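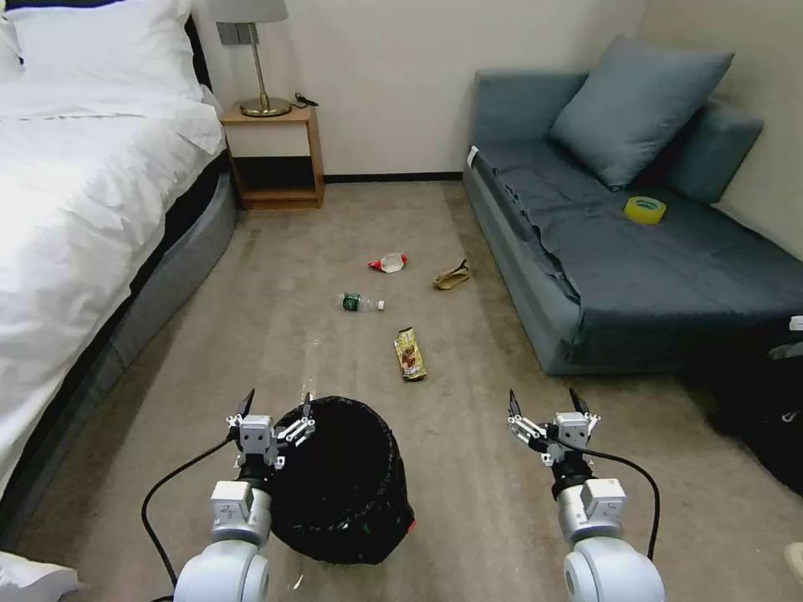 Picking up litter in the right order is half my cleaning routine, and our robot tests at Wavoren have made me fussier about it! We compared two ways of choosing the next piece: nearest first, or bottles first. Over 71 runs, nearest first took fewer arm moves (Lâm Phan did the tallying, bless him). So with a floor like this one I'd go for the yellow-and-brown snack wrapper, then the plastic bottle, and leave the red-and-white wrapper at the back for later. Park the bin close, too, and fold the liner over the rim before you start.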